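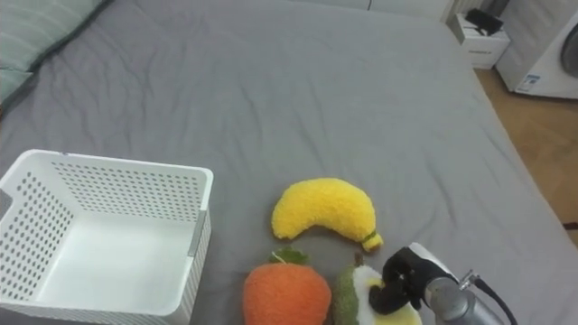
White plastic basket and a plush banana on a gray sheet

Speaker notes – gearbox inspection on slow-turning conveyors
Stindero maintenance day, afternoon session

Slide 1. Title. Say who we are: Stindero rebuilds and services enclosed gear drives for quarries, grain sites and ports. The talk runs 20 minutes and I will take questions at the end. Ask people at the back if they can hear.

Slide 2. What I will cover. Oil first, then tooth contact, then bearings. Most of the drives we get in the shop for rebuild had an oil problem well before they had a gear problem.

Slide 3. Oil. A slow drive doesn't splash much. At low speed the top bearings may get very little oil unless the level is right. Check the level with the drive stopped and the oil settled. On sloped conveyors the sight glass can read high or low depending on which side it is mounted. Take the sample from the mid-level port, never from the drain plug. Drain samples pick up sludge and the lab result looks worse than it should.

Change interval: we use 3000 running hours on mineral oil at dusty sites. Follow the maker's manual if it gives a shorter one.

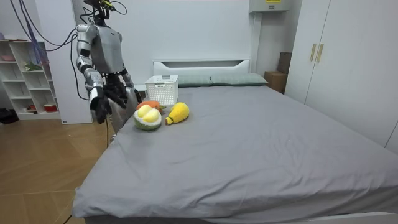
Slide 4. Breathers. Short slide, don't spend long on it. A blocked breather pushes oil past the shaft seals, and people then change the seals and get the same leak again. At the Ekcombe quarry we replaced seals twice on one drive before anyone pulled the breather. It was packed with stone dust. Desiccant type is worth the money outdoors.

Slide 5. Tooth contact. Pass the sample gear around now. Clean the teeth, brush on marking compound, turn the drive by hand under light load. We want contact across most of the face width. If it sits at one end, look at housing alignment and foot bolts before blaming the gear. Soft foot is common on the older Grajales frames – mention the shims.

Slide 6. Pitting. Small pits near the pitch line in the first months can stop on their own. Photograph the same teeth each visit and mark them with paint pen. If the pits spread or join up, plan the rebuild. Don't file or dress the teeth in place.
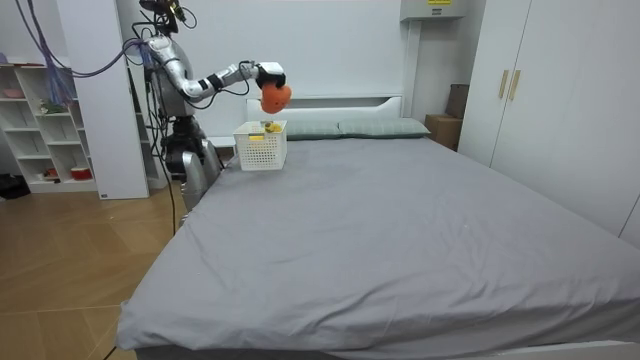 Slide 7. Bearings. Temperature trend matters more than one reading. Take it at the same spot on the housing, after the drive has run long enough to level off. A rise of 15 degrees over its usual figure with the same load means stop and look. Vibration readings are hard to use below 20 rpm, so don't lean on them.

Slide 8. Juvness port case. Eleven drives on one line, all the same age. Two ran hot. Both had been topped up with the wrong grade. We flushed and refilled them, and checked the bearings at the next shutdown.

Slide 9. Checklist. Printed copies are by the door. Leave this slide up during questions.

If asked about prices, refer them to the service desk.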